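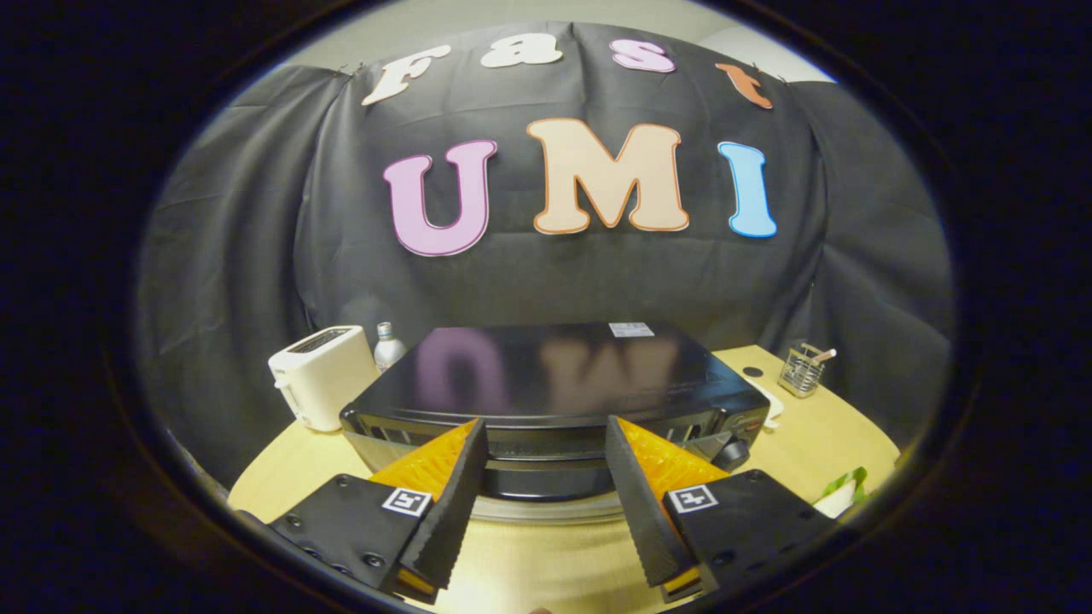
Lining up on the oven with the Seltis hand-held gripper, orange fingers on.

I've had the Seltis on my bench since October, and I keep getting asked if it's worth the money over the Flellov, so I'm finally writing it all up in one place. Short version: yes for me, maybe for you, and please read the part about the finger pads before you order.

Quick background. I collect demos for kitchen tasks, mostly opening things, turning things and putting things where they go. Before this I used a Flellov for most of a year and, for a very short and sweaty time, a Vostasora (great camera, handle like a brick). So I'm comparing all three as somebody who holds one of these for hours, and I care a lot about my wrist.

The fingers first. They come in at a V with black ridged pads on the inner edges and that bright orange textured surface facing the middle. I love the orange. It shows up so well against dark appliances, and most of the stuff I work with is black and shiny, like the oven up top. With the Flellov's gray fingers I was always scrubbing through video trying to work out where the tip ended and the door handle started. The texture grips nicely too. Mugs, whisks, a bag of rice, all fine. Thin flat things are so-so. I fought with a butter knife for most of a Tuesday and the butter knife won.

Now the pads. They wear! Mine got through 541 demos before the left one started peeling at the tip, and the replacement set is sold as a pair, so you throw out a perfectly good right one. Pennington (the shop I bought from) had the spares in stock and they came fast, but I'd put a set in the cart with your first order. Swapping them takes a small hex driver and some patience, and the screws are tiny. Work over a tray.

The view is wide, and I mean really wide. With the gripper pointed straight at the oven I still get the white toaster over on the left, and the wire mesh utensil holder on the right. Things bend a lot out at the sides (look at the lean on that toaster), and if you've only used a normal webcam it'll bug you for a day or two. Then you stop noticing. What I wanted was to see both fingertips and the thing I'm reaching for at the same time, and I get that. The Vostasora has a cleaner picture, no contest, but it's so narrow I kept losing the second object on any task that had one.

One gripe with the angle: the right finger covers part of the oven's knob when you come at it head on. So for knob turning I come in from a bit farther right. Easy habit to learn, but the first batch I recorded had the knob half hidden all the way through and I tossed it.

The markers sit on the mounting blocks, one each side, small black and white squares. Tracking the finger opening off them has been solid for me. I've logged 3,679 demos in total, and when I went back through a random 100 of them, the marker was lost in two, both times with a lamp shining right on it. Glare is the thing to watch. Shiny tops on appliances throw back whatever's behind them as well, and my fix for that is just moving the light.

Comfort is where it really beats the other two. The handle is slim, the weight sits over your hand, and the squeeze is light enough that I can do an hour without shaking out my fingers. My Flellov gave me a sore thumb by lunch. The Seltis trigger does squeak, though. Started in the second week, a drop of silicone oil shut it up, and it came back. I've given up and I wear headphones.

The software is fine. It found the camera the first time, it names files in a way I can live with, and it crashed once when the card filled up. The card in the box is 64 GB, by the way, and you'll want a bigger one if you record all day like I do.

Stuff I'd change: sell the pads one at a time, use bigger screws, and put some kind of cap over the lens for when it's in a bag. I made mine from a bottle lid and felt.

Four out of five from me. If you mostly pick up small flat parts, try to borrow one before you buy. For kitchen work I've put the Flellov on the shelf, and I'm selling the Vostasora if anyone wants it, box and charger included.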